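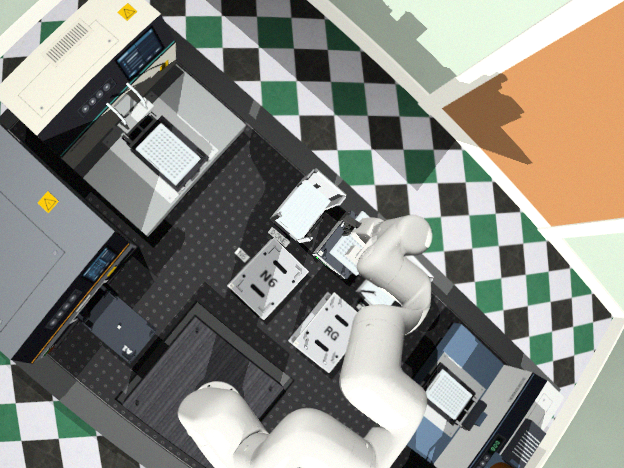 Our cell in the simulator, with the arm over the deck.

The plate that was in two places

Feb 9, 2022

I promised to Birgit that I will write down what happened with run 3115 before I forget the details, and my wiki page became so long that I put the readable part on my blog. If you don't work with lab robots you can skip the middle.

For people who are new on this blog: I work at Statex, and since May I take care of the simulation for the Prodano cell. The cell is one arm, some instruments, and a deck where the plates wait for their turn. I build and test the moves in simulation first, and when they are good, Jae-hoon Kang loads the same program on the real cell, in a room one floor below me. The scheduling software is called Crenshaw. It was written in our company before I came, and I have respect for it, but it is old and it has some habits.

Run 3115 was a normal overnight test on the real cell. The plan was that each plate goes from a reader to the nest N6, waits there, and then goes to RG, where the arm lets it go and takes it again from the other side. We call N6 a waiting place, but in Crenshaw every nest is the same kind of object. It has a name, a position, and a flag that says if it is full or empty. There is no sensor under the plate. The flag is only what the software believes.

In the night the arm stopped in the middle of a move. The force limit did its job and the arm went to protective stop. In the morning Jae-hoon found a plate standing half on the corner of N6 and half on another plate, and liquid on the deck. Only colored water, because it was a test, but it went under the nest and we had to take it off and clean everything. One corner of the nest was bent. The fingers of the gripper were okay.

So the simple description is: the arm tried to put a plate in a nest that was already full. The question was why Crenshaw thought it was empty.

My first idea was wrong and I lost one day with it. I thought the position of N6 was bad, that somebody touched the nest and it moved a little, and the first plate was never correctly inside. I checked the taught points against the model and they were the same. Then I ran the sequence in the simulator again and again with different camera views, looking at the arm when it goes down.

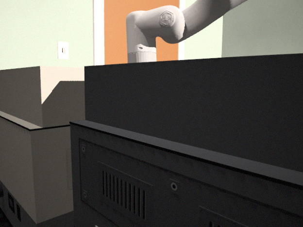 The arm from behind the cabinets. The panel hides everything under the wrist, so for this problem it was a useless view.

I mention the camera views because I made a stupid choice at the start. I saved the video only from two cameras to keep the files small, and with the low one you never see the gripper at the deck. So I was watching a very nice arm going up and down and I learned nothing. After I changed the cameras I could see every place and every pick, and all of them were good. I left it running to 3000 cycles without one collision.

That result made me more worried, to be honest, because then it is not the geometry. It is something that happens in the real room and does not exist in my model.

Brândușa Dobre found it. She did not look at the robot at all, she read the log from the evening before. There was a short pause in it. Jae-hoon had opened the door of the cell to take away a piece of tape from the deck, which is allowed, the arm stops and waits. Then he closed the door and pressed Resume. In the log you can see that the arm was just finishing the place at N6 when the door opened. The gripper had opened, the plate was down, but the message "place finished" was not sent yet.

After Resume, Crenshaw looked at its list and found one move which was started and not finished. It asked the gripper if it was holding something, and the gripper said no. Crenshaw has a rule for this. If a move is not finished and the gripper is empty, it decides that the operator has removed the plate by hand. So it deleted the plate from the list, set N6 to empty, and continued with the next one.

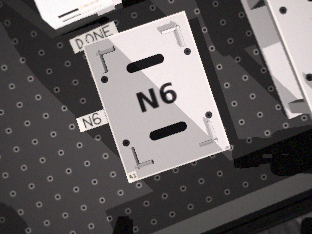
The rule is from the old days, when there was a person always near the cell and a plate in the gripper during a stop was really taken away by hand. I can understand why it was written. But between "gripper open" and "place finished" there is a wait of 300 milliseconds, for the fingers to settle, and in this small time the rule gives the wrong answer every time. He had to open the door exactly in that moment. I asked Tae-yang Um how probable it is and he said he prefers not to calculate it, because then people will use the number as a reason to leave it like it is.

My simulator could not find this because in my simulator the cell had no door that opens. I had modeled the floor and the walls and even the light switch, and I had not modeled the one thing a person does with the cell every day. I was a little ashamed when I said this in the meeting.

There is also the second part, and for me it is the more serious one. When Crenshaw deletes a plate it does not say anything on the screen. It writes one line in the log with the level "info". Jae-hoon pressed Resume and the arm started to move with a picture of the deck that was false, and he had no way to know it. That night it was two plates and some water. If he had put his hand in again to correct the tape, the door stops the arm, yes, this part is separate and it worked well. But I don't like when the only thing between a wrong belief and an accident is the last protection.
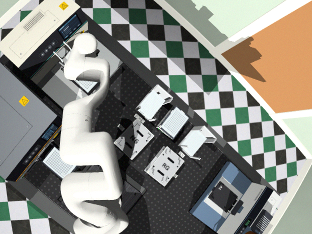 What we changed, in the order we did it. Resume does not delete plates anymore. If a move was interrupted, the software stops and shows the operator the list of nests, and he must confirm each nest with his eyes before the arm can go. Jae-hoon says it is slow and he is right. The flag of the nest is now set when the gripper opens, before the wait, so the bad window is closed from that side also. The log line has the level "warning" and it makes the screen yellow.

In the simulator I added a door. It opens at random moments, also in the middle of the 300 milliseconds, and I made a test that compares the plates in the model with the plates in Crenshaw after each Resume. With the old version of the software the test fails very fast, I could drink half a coffee. With the new version it passes until now. I also found one other problem with it, when the door opens while the plate is still inside an instrument, but this one only gives a wrong name on the screen and Brândușa has it on her list for next week.

Impi Mustonen, from the Priltel side, asked if we can put presence sensors under the nests. We can, and I would like it, but it means new nests and new cables, and this decision is above me. I wrote in the report that I recommend it at least for N6 and RG. The bent nest is replaced, Jae-hoon taught the point again, and the old one is in my drawer if somebody wants to see it.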